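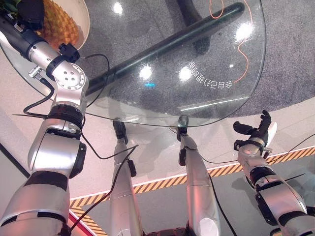 銀色の腕と、丸いガラスのテーブル

ナレブデール色彩資料館 こどものページ
銀色と灰色は、どこがちがうのでしょう

色えんぴつの箱に、銀色と灰色の両方が入っていることがあります。紙にぬってくらべると、よくにた色に見えるかもしれません。それなのに、わたしたちはスプーンを見て「銀色」と言い、雨の日の雲を見て「灰色」と言います。まちがえる人はほとんどいません。このページでは、ふたつの色のちがいを、光のはたらきから考えます。

1 ものの色が見えるしくみ

暗やみの中では、どんなにあざやかな色の服も見えません。ものを見るためには光が必要です。太陽や電灯から出た光がものに当たり、はね返って目に入ると、わたしたちはそのものを「見た」と感じます。光がはね返ることを「反射(はんしゃ)」といいます。

太陽の光は白っぽく見えますが、たくさんの色の光がまざってできています。にじは、その光が空気中の水のつぶの中で分かれて見えるものです。赤いトマトは、まざった光のうち、おもに赤い光を反射し、ほかの色の光の多くを吸いこみます。レモンは赤い光と緑の光をよく反射し、青い光を吸いこむので、黄色に見えます。

では、どの色の光も同じように反射するものは、何色に見えるでしょうか。

2 白と黒、そのあいだの灰色

どの色の光も、ほとんど全部はね返すものは白く見えます。反対に、どの色の光もほとんど吸いこんでしまうものは黒く見えます。そして、どの色の光も同じくらいずつ、とちゅうの量だけはね返すものが灰色です。灰色は、白と黒のあいだにならぶ色のなかまで、白や黒とあわせて「無彩色(むさいしょく)」とよばれます。赤みや青みといった色あいをもたない色、という意味です。

灰色には明るいものから暗いものまであります。写真の世界では、当たった光の18パーセントを反射する灰色の板が、明るさをはかる目じるしとして使われてきました。18パーセントというと、ずいぶん暗い灰色を想像するかもしれません。ところが、この板を見ると、多くの人が「白と黒のちょうど中間くらい」と感じます。人の目は、暗いところのちがいには細かく気づき、明るいところのちがいには気づきにくいようにできているのです。

3 銀色のひみつは、はね返り方

銀色のスプーンも、どの色の光もよく反射します。それなら、スプーンは白く見えてもよさそうです。なぜ白い紙のように見えないのでしょうか。

ちがいは、光がはね返る「向き」にあります。紙は平らに見えますが、けんび鏡で見ると、細いせんいがからみあってでこぼこしています。そのため、当たった光はいろいろな向きに散らばります。これを「乱反射(らんはんしゃ)」といいます。白い紙も灰色の画用紙も、乱反射をするなかまです。どこから見ても、だいたい同じ色に見えます。

いっぽう、よくみがかれた金属の表面では、光は決まった向きにそろってはね返ります。かべに当てたボールが、ななめに当てればななめに返ってくるのと同じです。これを「正反射(せいはんしゃ)」といいます。まわりの景色からきた光がくずれずにそのまま目に届くので、表面に窓や自分の顔がうつります。

つまり、銀色の表面には、まわりのいろいろな明るさがうつっています。窓がうつったところは白く、かげがうつったところは黒っぽく見え、頭を動かすと、その白いところも動きます。わたしたちは、この明るいところと暗いところの動きを見て、「これは銀色だ」と感じているのです。

金属の表面に細かいすじをつけると、正反射と乱反射のあいだのようなはね返り方になります。景色ははっきりうつりませんが、やわらかなつやが残ります。なべや冷蔵庫のとびらなどに、このような仕上げを見つけることができます。
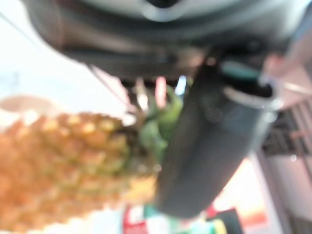
濃い灰色のグリッパー。いちばん上に、明るい銀灰色の帯がある

4 絵の具で銀色をぬるには

ふつうの灰色の絵の具は、白と黒をまぜて作ることができます。しかし、白と黒をどのような割合でまぜても、それだけで銀色の絵の具になることはありません。市販の銀色の絵の具には、アルミニウムなどの小さくうすいかけらや、雲母(うんも)という鉱物をもとにした光るつぶが入っています。ぬった面の中で、小さなかけらがそれぞれ光をはね返し、きらきらとして見えます。

それでは、灰色の絵の具だけでスプーンをかくことはできないのでしょうか。じつは、昔から多くの画家が、ふつうの絵の具だけで金属の食器やよろいをえがいてきました。画家は、どこに何がうつっているかをよく観察し、白に近い色と黒に近い色をとなりあわせに置きます。明るいところと暗いところのさかいめをくっきりかくと、見る人の目には、つやのある金属に見えてきます。

テレビやコンピューターの画面も同じです。画面の一点だけを見れば、そこにあるのは灰色です。明るさの変化がうまくならんだとき、はじめて銀色らしく見えます。

5 灰色の名前

日本には、灰色を表すことばがたくさんあります。「灰色」は、木やわらが燃えたあとに残る灰の色からきた名前です。「ねずみ色」は動物のねずみの毛の色、「鉛色(なまりいろ)」は鉛という金属の色、「墨色(すみいろ)」は書道で使う墨の色です。

江戸時代には、着物の色として茶色やねずみ色が好まれました。「四十八茶百鼠(しじゅうはっちゃひゃくねずみ)」ということばが残っています。四十八や百は、正しく数えた数ではなく、「たくさんある」という意味です。少し緑がかった「利休鼠(りきゅうねずみ)」、青みのある「藍鼠(あいねず)」、赤みのある「桜鼠(さくらねずみ)」など、灰色にほんの少しほかの色が加わったものにも、ひとつひとつ名前がつけられました。

当館では、布と紙の色見本を3509点保管しています。そのうち灰色のなかまは451点です。ならべて見ると、一枚だけでは灰色にしか見えなかった布が、となりの布とくらべたとたんに、むらさきや緑をおびて見えることがあります。

6 やってみましょう

用意するもの
・アルミホイル 手のひらくらいの大きさのものを2枚
・灰色の画用紙 1枚
・かい中電灯

(1)アルミホイルを1枚だけ、しわにならないように机に置きます。
(2)もう1枚は、やさしく丸めてから、ゆっくり広げます。
(3)2枚のとなりに画用紙をならべ、部屋を少し暗くします。
(4)かい中電灯をななめ上から当て、いろいろな位置から見てみましょう。

平らなアルミホイルは、ある位置から見るととてもまぶしく、べつの位置から見ると暗く見えます。しわのあるアルミホイルは、小さな明るい点がたくさんできます。画用紙の色は、位置を変えてもあまり変わりません。見つけたことを、絵とことばで記録しておきましょう。かい中電灯の光を、直接目に当ててはいけません。アルミホイルのふちで指を切らないように気をつけてください。

7 ことばのまとめ

反射 光がものに当たって、はね返ること。
乱反射 光がいろいろな向きに散らばってはね返ること。
正反射 光が決まった向きにそろってはね返ること。
無彩色 白、灰色、黒のように、色あいをもたない色。

おうちの方、先生方へ
本ページは小学校中学年以上の児童を対象としています。第2展示室では、5月から、灰色の布見本の一部を公開します。観察用ワークシートは600部を用意し、受付にて無料で配布します。学校単位でご利用の場合は、事前に教育普及係へご連絡ください。

文 ズレイカ・レゼンデ(教育普及係)
発行 ナレブデール色彩資料館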